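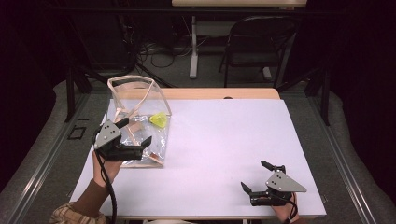

The Bag You Can See Through: Rodica Stanciu on Packing, Handles and Finding Your Keys

Rodica Stanciu has carried a clear bag every day for two years, and she starts talking about it before I've even got my coat off. We're at the big table in the back of Limen, the little shop and workroom she runs with Octavian Preda, and she wants me to hold one up to the window.

"Look at that! You can see straight through both sides," she says. "People think a clear bag is a beach thing, or something you only get when a stadium makes you. I use mine for groceries, for yarn, for my lunch. I took one to a wedding."

The shop sells all kinds of totes, but the clear ones with beige fabric handles are what she gets asked about most. It began with her own bad habits. She used to carry a deep canvas bag with one inside pocket, and she would stand at her front door in the rain with her whole arm in it.

"I timed myself once, I was so annoyed. Two minutes to find a key. Two! And then of course it was in my coat."

So what changed when she switched? She laughs and says that at first she was embarrassed. Everything she owned was on show, including a great many crumpled receipts.

"The first week I cleaned that bag out every single night. By the third week I'd stopped putting junk in it. You get a bit vain about it — you want it to look nice from the side."

I had come with a list of questions about packing, and she has opinions on all of them. Flat things go in first, along the bottom, then anything with weight, then the soft stuff. She packs standing up, with the bag on a plain light-colored surface, and she is firm about the surface.

"White is best. Put a clear bag on a patterned tablecloth and you can't tell where the bag ends. On white you can see the edges and you can see what's in the corners. Octavian thought I was being fussy until he lost an earring back for a whole afternoon."

Octavian, who has been cutting fabric at the other end of the room, says it was a morning.

The trickiest part for beginners, she tells me, is the opening. Clear plastic likes to cling to itself, and the handles love to flop over the mouth of the bag right when you need to get something in. She shows me how she does it, pinching one side low and drawing it outward, then reaching across for the other side with her free hand.

"Everybody grabs the handles. Don't grab the handles! They pull the two sides together. Take hold of the side itself, down low, and let it stand open. Then fold the handles outward and they'll stay out of your way for long enough."

And the crinkles? I admit that mine at home looks like an old sandwich bag. She is very kind about this. A few creases are fine, she says, and they catch the light in a way she has grown fond of. If you want them gone, hang the bag in the bathroom while you shower, with a rolled towel inside to fill it out. She never irons plastic, not even through a cloth. A friend of hers, Tudor Dumitrescu, tried it, and she still has the bag in a drawer to show people.

For cleaning, she uses a soft cloth, lukewarm water and one drop of dish soap. The handles get a separate wipe with a barely damp cloth, and then she lets the whole thing dry open and upright. Beige shows every fingerprint of hand cream, she says, so she goes over them every Monday while her coffee brews.

We get on to small things, the stuff that wanders. A single small object in a big clear bag will slide to one side and stay there, and Rodica thinks this is wonderful.

"You have one little thing in there and you know exactly where it is. You look down and there it is, by the right side, done. In my old bag it would have been gone until spring."

If she has lots of small things she groups them by color in thin pouches. Yellow and green ones are her favorites because she can spot them from across a room. She tried keeping everything in one big pouch and gave it up after a day, having built herself the old canvas bag all over again.

Does she ever want a bit of privacy? "Oh, sure. I've got a scarf for that. You lay it around the inside like a lining and the whole bag changes. I have a striped one for winter and a thin blue one for summer, and then people ask me where I bought the blue bag!"

She has been running a Saturday packing hour at the shop, where people bring whatever they carry and tip it out on the table. She is thinking of adding a second one for kids, who she says are much better at it than adults and far less shy about their receipts. Octavian would like it noted that the kids will be sweeping up afterward.

Before I leave she has me empty my own bag and start over. Flat things first. I find a library card, a glove and the pen I had been looking for since October.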